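Forum » Projekte in Schule & Studium » Studentische Projekte
Thema: Zweiarm-Praktikum: die Marmorplatte und ich

kabelbinder_ede
Sa, 9. April
Moin zusammen. Wir sind im Projektkurs Robotik gelandet, zwei Arme, ein Tisch, ein Semester. Die Aufgabe heißt "Haushaltsgegenstände ordnen", was nach einem Nachmittag klingt und bisher 223 Aufnahmen gekostet hat. Im Juni ist Abnahme. Gelernt wird per Vormachen, die Software heißt bei uns Memiseck und stürzt nur ab, wenn der Betreuer zuschaut.

Mein Problem ist die Handgelenkkamera. Anbei ein Bild aus dem Anflug.

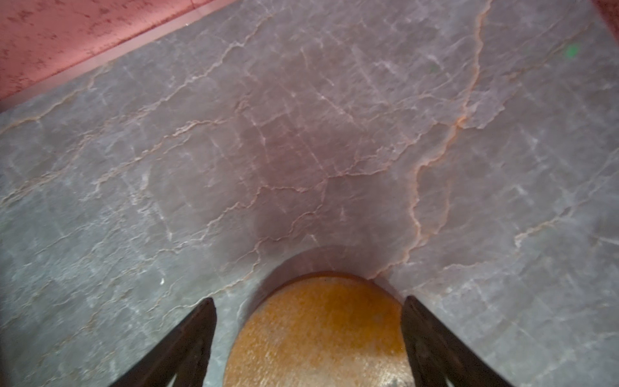
Unsere Segmentierung hält die Tischplatte für ein Objekt, und zwar für das interessanteste von allen. Schwellwert hoch, Schwellwert runter, der Kasten sitzt immer irgendwo im Stein. Besonders gern nimmt sie diese orange Ader, die sich von oben bis kurz vor das orange Ding zwischen den Fingern schlängelt. Farblich kann ich es ihr nicht mal verübeln. Hat jemand so etwas ohne neue Tischplatte gelöst?

Flanach
Tuch drüber. Nächste Frage.

kabelbinder_ede
Tuch ist verboten, steht in der Aufgabenstellung. Vermutlich hat es der Jahrgang vor uns auch vorgeschlagen.

schrittverlust
Ich würde gar nicht segmentieren. Wenn ihr sowieso per Vormachen trainiert, werft die Bilder roh rein und lasst das Netz selbst merken, dass Stein nicht wegläuft. Wir hatten im Vorjahr im Kurs "Sikard" 391 Durchgänge auf gemustertem Untergrund, danach war der Untergrund kein Thema mehr. Das Greifen schon, aber das ist eine andere Leidensgeschichte.

Flanach
391 Durchgänge, um ein Tischtuch zu sparen. Ich ziehe meinen Hut.

Die_Ohmige
Muss schrittverlust halb widersprechen. Roh geht, wenn die Beleuchtung stabil ist. In dem Bild ist es links oben rosig und rechts eher neutral, dazu der Schatten ums Objekt. Wenn ihr abends anders aufnehmt als vormittags, lernt euer Netz die Uhrzeit. Zeig mal den ganzen Aufbau.

kabelbinder_ede
Bitte sehr. Die Rückwand ist rot, der Geschmack war schon da. 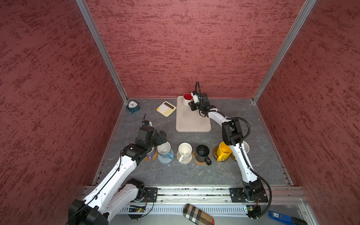
Beide Arme bei der Arbeit, Tassenreihe in der Mitte, Tablett hinten.

Die_Ohmige
Danke. Ganz ehrlich, die Platte ist dein kleineres Problem. Die Tassen stehen ziemlich dicht, und die Henkel zeigen in verschiedene Richtungen. Habt ihr die beim Vormachen auch gedreht oder nur verschoben?

kabelbinder_ede
Verschoben. Gedreht haben wir in 87 Aufnahmen, dann kam die Mensa dazwischen.

schrittverlust
Da hast du es. Und dreh auch die schwarze Tasse mit, matt und dunkel vor schwarzem Greifer ist fies.

bittencourt_fan
Ich finde ja, man sollte einfach klassisch planen. Greifpunkt am Rand, senkrecht von oben, fertig. Wir haben die "Bittencourt" (so hieß unser Arm, fragt nicht) ohne ein einziges Netz durch die Abnahme gebracht.

Die_Ohmige
Mit einer Tasse.

bittencourt_fan
Mit einer Tasse, aber sehr zuverlässig.

kabelbinder_ede
Zwischenstand: Segmentierung ist rausgeflogen, wir nehmen neu auf, mit gedrehten Henkeln und immer bei gleichem Licht. Ziel sind 900 Aufnahmen bis zur Abnahme. Mein Projektpartner hat gefragt, ob die Tassen zwischendurch auch benutzt werden dürfen.

Flanach
Nur mit Tuch drunter.

schrittverlust
Speichert bei jeder Aufnahme die Kameraeinstellungen mit, vor allem Belichtung und Weißabgleich. Wir haben das vergessen und durften die ersten zwei Wochen wegwerfen.

kabelbinder_ede
Automatik war natürlich an. Ich geh dann mal löschen.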